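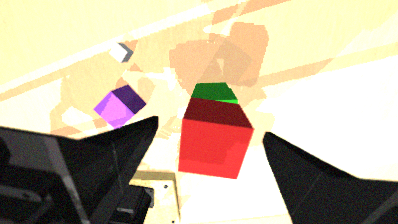
Where Does the Bus Go When It Rains? A Study of Route 40 in Pirstead

Project report, second-year Local Geography
Vojtěch Procházka and Sarita Goel

1. Why we did this

Pirstead has one bus route that matters to students, and it is Route 40. It leaves the station, passes the college, climbs Kanaujia Hill and ends at the Plavport ferry landing, where the driver gets out and looks at the water for a while. The printed timetable dates from 2018. It gives the whole trip as 31 minutes, a figure that everyone we spoke to found funny.

Our question was simple enough to fit on the form: does rain make the bus late, or do people just remember the late buses better when they were wet? Sarita believed the first. Vojtěch believed the second, mainly because he lives next to the college and walks.

2. What we did

We rode the bus. This took up most of March. One of us sat near the front door with a notebook and wrote down the time at each of the main stops, and whether it was raining. We had planned to use a proper rain gauge, but the one in the department cupboard had a crack in it, so rain was recorded as "none," "some" or "yes."

We also handed out 400 short paper surveys at the college stop and the ferry landing. The survey asked how late people thought the bus usually was, how late it was on wet days, and whether they had any comments. The box for comments was too small. Several people continued on the back, and one continued on a napkin.

3. The route

From the station to the college the bus runs along Lirkitz Street, which is wide and dull and has a lane for buses that delivery vans are also fond of. Very little went wrong here in any weather. The driver we rode with most often said he could do this part asleep, then looked at Sarita's notebook and asked her not to write that down.

Kanaujia Hill is another matter. The road narrows to one lane beside the old brewery wall, and the bus has to wait at the top for anything coming up. On dry days the wait was short. On wet days a lot more parents drive to the elementary school, and they all meet the bus at the wall. Reversing was done by whoever lost the staring contest.

After the hill the road drops to the landing and the bus makes up a little time, though never as much as it lost.

4. What we found

Rain does make the bus late, but most of the delay happens before anyone has reached the slippery part. It comes from boarding. In dry weather people get their passes out while they wait. In the rain they keep their hands in their pockets until they are standing in front of the driver, and then the search begins. Add umbrellas, which have to be closed in the doorway by law or custom, and each stop takes much longer.

The survey answers were less steady. People who ride every day gave guesses fairly close to our notes. People who ride now and then gave guesses of up to 40 minutes late, which we never saw, even on the afternoon with the goat. (The goat was on the road by the brewery for a short time. We have left that trip out of our averages.)

So both of us were right, and Sarita was more right.

5. Problems with the study

March was drier than we wanted. We have far more dry trips than wet ones, and 2 of the wet ones were on the same soggy morning. Our stop times came from Vojtěch's watch and Sarita's phone, which did not agree with each other until we noticed and fixed it in the second week. The first week's times were corrected afterward.

We also think the drivers may have behaved better with a notebook on board.

6. Suggestions

A second card reader by the front door would help more than anything done to the hill. A shelter at the college stop with room for more than four people would let riders get their passes ready in the dry. The timetable should be redone with a longer time for the hill, even if that means admitting to it in print.

We sent these ideas to the Pirstead bus office along with a copy of our stop times. They thanked us and enclosed a timetable.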